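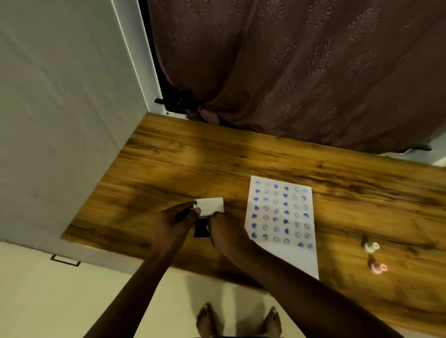 3.2. La table, le tampon et la petite carte : observations à domicile

Nous avions d'abord pensé, en préparant l'enquête, que l'essentiel se jouerait dans les ateliers, là où les presses et les rouleaux occupent des pièces entières et où l'on parle volontiers de son métier. Les premières semaines passées à Brarkholm nous ont conduits ailleurs, et nous ne le regrettons pas. Une bonne part de ce qui s'imprime à la main dans le quartier de Gasari – étiquettes de pots, cartons d'invitation, marque-places, petits mots glissés dans une boîte de biscuits – se fabrique chez soi, sur la table dont on dispose, entre un mur et un rideau, avec un matériel qui tient dans un tiroir. C'est à cette imprimerie minuscule que nous voudrions consacrer les pages qui suivent, en prenant le temps qu'elle nous a pris.

Le corpus domestique réuni entre juillet et la fin de l'enquête comprend 863 pièces tamponnées, que les foyers participants ont bien voulu nous prêter ou nous laisser. Les feuilles y côtoient les cartes, et nous avons très vite compris qu'il ne fallait pas les séparer. La feuille est souvent le lieu où l'on essaie, où l'on prend plaisir à répéter, où l'on voit comment un motif supporte la compagnie d'un autre ; la carte est ce que l'on destine à quelqu'un. Entre les deux circule la main, qui apporte à la carte ce qu'elle a appris sur la feuille, et qui revient parfois à la feuille lorsqu'elle hésite.

La figure 3 réunit sur un même plateau de bois les deux sortes de support dont il vient d'être question. À droite, la feuille blanche porte une grille de cœurs pleins et de visages souriants, plus clairs, dans des bleus qui vont du cobalt profond au bleu poudré. Au centre, les deux mains s'affairent autour d'une petite pièce blanche, carte ou papier plié, et d'un objet bleu marine où nous reconnaissons, avec la prudence qui convient, un encreur ou un bloc de tampon.

Figure 3. Tamponnage sur une table de bois : petite pièce blanche tenue entre les doigts et feuille couverte de motifs bleus.

Arrêtons-nous un moment sur l'alternance, car elle nous a beaucoup occupés. Un cœur plein est une surface : il boit l'encre, il la restitue d'un bloc, et la moindre inégalité de pression s'y remarque. Un visage souriant est avant tout affaire de trait ; il laisse respirer le papier et pardonne davantage. Les personnes que nous avons rencontrées connaissent fort bien cette différence, même lorsqu'elles n'ont pas de mot pour la dire. L'une d'elles nous expliquait que les cœurs « pèsent » et qu'il faut leur donner des voisins légers, sans quoi la page devient triste. Nous avons conservé ce verbe dans notre grille de lecture, où il désigne la densité visuelle d'un motif, et il nous a rendu plus de services que bien des termes savants.

La disposition en rangées et en colonnes mérite elle aussi quelque attention. Aucune consigne ne la demandait. Le protocole, rédigé avec l'association Oprea, indiquait seulement que chacun pouvait remplir sa feuille comme il l'entendait, et nous nous attendions, un peu naïvement, à des semis libres et à des couronnes. Or la grille revient dans 200 pièces du corpus, chez des débutants comme chez des personnes qui tamponnent depuis l'enfance. Nous y voyons un héritage possible des cahiers d'école et des planches de timbres, mais aussi, plus simplement, le confort d'une ligne qui dit à la main où se poser la fois suivante. Une grille n'a d'ailleurs pas besoin d'être tirée au cordeau pour remplir cet office – les légers écarts font partie de ce que les participants aiment retrouver dans leurs feuilles, et plusieurs nous ont dit s'ennuyer devant un alignement trop sage.

Reste la question des bleus, que nous reprendrons à la section 4 avec les relevés de l'atelier Gerkura. Disons déjà que les écarts de ton sur une même feuille ne suffisent pas à établir l'emploi de plusieurs encres. Un tampon peu rechargé, un appui plus bref, un papier plus lisse peuvent éclaircir une empreinte, et deux encreurs de teintes voisines donner un résultat fort semblable. Faute d'avoir suivi chaque feuille du début à la fin, nous avons préféré noter les nuances telles qu'elles se présentent et laisser l'hypothèse ouverte.

Un dernier mot sur la table. Dans les fiches remplies par les foyers, elle est rarement décrite, tant elle va de soi, et c'est pourtant d'elle que dépend l'ampleur du geste. On y pose la feuille un peu de biais, du côté de la main qui travaille, on la laisse dépasser du bord si la place manque, on rapproche l'encreur. Les participants interrogés sur ce point répondaient volontiers par un mouvement du bras, que nous avons tenté de consigner sous forme de croquis et que le lecteur trouvera dans l'annexe 2.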